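Cómo incorporar un robot de dos brazos al puesto de preparación de pares

Guía para responsables de turno. Taller Ralwood, sección de hormas y plantillas.

Antes de empezar
Reúna a las personas del puesto y explique qué tareas pasan al robot y cuáles no. En Ralwood el robot coloca las piezas en la mesa; revisar el acabado y decidir qué se rechaza sigue siendo trabajo de Jamila Weerakoon y su equipo. Déjelo por escrito – las dudas sobre los puestos aparecen el primer día.

Paso 1. Despeje la mesa
Retire herramientas y cajas. Deje solo las piezas del lote, con la punta hacia el fondo y separadas lo suficiente para que entre la pinza.

Paso 2. Asigne los brazos
El derecho lleva la pinza y toma la pieza por la parte ancha, junto a la solapa. El izquierdo lleva la mano de varios dedos y espera abierto delante de la mesa hasta que se le necesite. 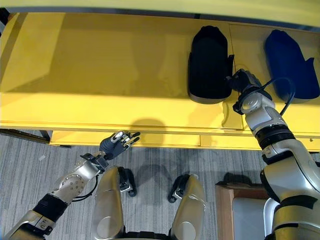 Pinza derecha junto a la solapa de la pieza negra; mano izquierda abierta, sin contacto.

Paso 3. Haga la primera serie despacio
Empiece con 12 piezas y una persona junto a la parada. Si una pieza gira al cogerla, detenga el ciclo y corrija el punto de agarre. No la enderece con la mano mientras el brazo esté activo.

Paso 4. Reparta de nuevo las tareas
Con casi 2000 piezas por semana, colocar pares ocupaba a cuatro personas. Ahora dos hacen revisión, una atiende el robot y otra ha pasado a reparaciones. Kamol Wiriya, que atiende el robot por las mañanas, pidió que el puesto rotara. Rotamos cada 90 minutos.

Paso 5. Anote las paradas
Apunte hora, color de la pieza y motivo. Pornthip Wannasri recoge las hojas al final del turno y ajusta los agarres antes del siguiente.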